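4. Surface wear and the resale of household tables

4.1 Background to the survey

Section 3 dealt with price. Here we turn to condition, which sellers at the Loltham depot mention more than anything else and which the earlier literature mostly treats as a nuisance variable. Our starting point was simple enough: do buyers of second-hand tables care about the top, and if so, which bits of it.

Records came from two sites, the Loltham depot and the smaller shop at Bandonley. Together they gave us 545 usable listings, after dropping folding tables, glass tops and anything listed as part of a set. Set pricing is a separate problem (see Section 6). Bandonley records are patchier. Staff there fill in the condition field by hand at the end of the day, and the handwriting was a challenge in places. Where two of us could not agree on a reading the listing was left out.

Condition was coded on the Lai scale, which runs from 1 (no visible wear) to 6 (unsound). The scale was drawn up for flooring and we have modified it slightly. Ring marks from mugs count as wear, crayon does not, as it generally comes off. Colour was recorded seperately as light, mid or dark. No attempt was made to identify species; tags are unreliable and "oak" in particular seems to get used for anything brown.

4.2 Plank tops versus single-panel tops

The main split in the data is between tops showing lengthwise planks and tops that read as one continuous surface. Figure 3 gives the general look of the first group in a light tone. Plank tops were graded more leniently by buyers than by us. A mark running with the grain was often missed altogether, and variation between neighbouring planks seems to be taken as character. On single-panel tops the same mark was noticed straight away, usually before the buyer had touched the table.

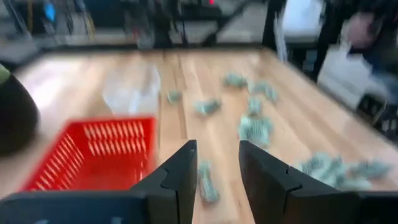 Figure 3. Light wooden top with long parallel planks, honey to pale beige, and a black rim at the far edge.

Edges matter too. Dark or contrasting rims drew comment in the exit interviews at both sites, mostly favourable. Several buyers said a rim made the table look "finished". A couple said the opposite - that it dated the piece - but these were people furnishing rentals, and their preferences differ from the rest on nearly every item. Excluding them does not change the direction of the result.

Light tops sold faster than dark ones at Loltham. Not at Bandonley. We suspect the lighting: the Bandonley showroom is a converted dairy with small windows, and anything pale looks grey in there by 4 in the afternoon. Worth testing properly. Thursday is delivery day at both sites, and stock is at its fullest then, so day of week was kept in the model as a control.

4.3 Refinishing

A smaller group of tables had been sanded and oiled by the seller before listing. Refinishing raised asking price but had little effect on time to sale. Interviewees were wary of it. Typical remarks: "what's he hiding", "I'd rather do it myself". The Flasinmont study reported a stronger effect, though its sample of 1,000 was drawn from online listings only, where buyers cannot run a hand over the surface and have less to be suspicious about.

Grade 3 tables are the awkward middle. Too worn to sell as near new, not worn enough to be cheap, and the two coders disagreed here more than at any other grade. We tried merging 3 with its neighbour on either side; neither helped much and the orignal grading was retained throughout. Results for the merged versions are available in the appendix, along with the interview schedule and the coding sheet used at each site.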